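Incidencia 57 – Proyecto Lastetti (recogida de mesa con dos brazos)
Estado: abierta
Prioridad: media
Abierta por: Hamidreza Esfahani
Asignada a: Pouran Jalali

Resumen: el brazo izquierdo suelta los palillos a medio camino o no llega a cerrarse sobre ellos. Con los cuencos no pasa.

Nota de Hamidreza
He repetido la tarea 36 veces con la última versión de la política, la que entrenamos en enero. En el informe de clase pusimos que el fallo era «de calibración» y no me lo creo. Si fuera calibración fallaría también con los cuencos, digo yo. Reinicié el controlador, volví a hacer el cero de las dos pinzas y cambié el umbral de fuerza. Nada. El registro dice «agarre correcto» incluso cuando la pinza se cierra en vacío, así que ese mensaje ya no lo tengo en cuenta.

Nota de Pouran
¿Qué apertura inicial usas? En el foro de Stino recomiendan no abrir más de la mitad con objetos finos. No sé si fiarme, lo probaron con bolígrafos.
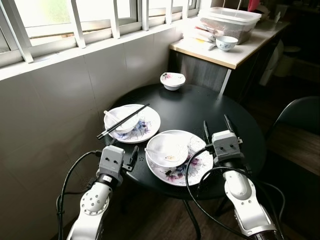
La política Zestovov se entrenó con 2.000 pasos y un solo tipo de cubierto, cucharas. Eso lo sabemos porque lo hicimos nosotros, y aun así en la presentación escribimos que «generaliza a utensilios de mesa». Yo quitaría la frase antes de la entrega. Los palillos cruzados sobre el borde del cuenco, con las puntas asomando por fuera del plato hacia la pinza izquierda, son un caso que no está en las demostraciones. Las cucharas las tenemos siempre dentro del cuenco. Para mí el problema empieza ahí y el umbral de fuerza es secundario.

Nota de Hamidreza
De acuerdo a medias. Probé con la apertura a la mitad y mejoró algo, pero en 4 intentos no me atrevo a llamarlo mejora. Además, el cable del brazo izquierdo me tiene mosca: si tira de la muñeca al estirarse, el error de posición no sale en el registro.

Pendiente
– Grabar demostraciones nuevas con palillos, en varias orientaciones (Pouran).
– Repetir la serie completa con la apertura a la mitad, sin tocar nada más (Hamidreza).
– Fijar el cable izquierdo y comparar.
– Preguntar en la tutoría de Hosseinzadeh si cuenta como éxito coger un palillo y dejar el otro. Yo diría que no.

No cerrar hasta tener la serie completa. La última vez se cerró con un solo vídeo bueno y hubo que reabrirla.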